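Getting campaign leaflets ready at the kitchen table

Our ward has 2,056 doors, and in February we folded nearly everything at home. These are the things that saved us time before the council election.

Clear the table and wipe it down, then let it dry fully. Cheap leaflet stock picks up grease from a surface that looks clean.

Fold one sheet by hand and check that the candidate's name still shows on the front. Then fold in stacks of three, no more. Run the back of a spoon along the crease -- a fingernail gives out after the first hundred.

Bundle by street, with the street name on a slip under the rubber band. Jadwiga Kwiatkowski puts odd and even house numbers in separate bundles, and her rounds on Morsy Road are the quickest we have.
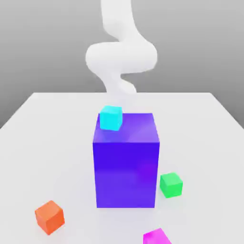
How many leaflets should one person carry?
Around 200 in a shoulder bag. Leave the rest in the car or at a supporter's house partway along.

Yard signs: store the wire stakes upright in a bucket. Rust comes off with steel wool and a little cooking oil. Mud on the panels needs only dish soap and a soft cloth. Skip the scouring pads, they take the ink off.

Old leaflets go in the paper recycling, but pull the rubber bands first. Ismail Bensaid keeps ours in a jam jar by the door.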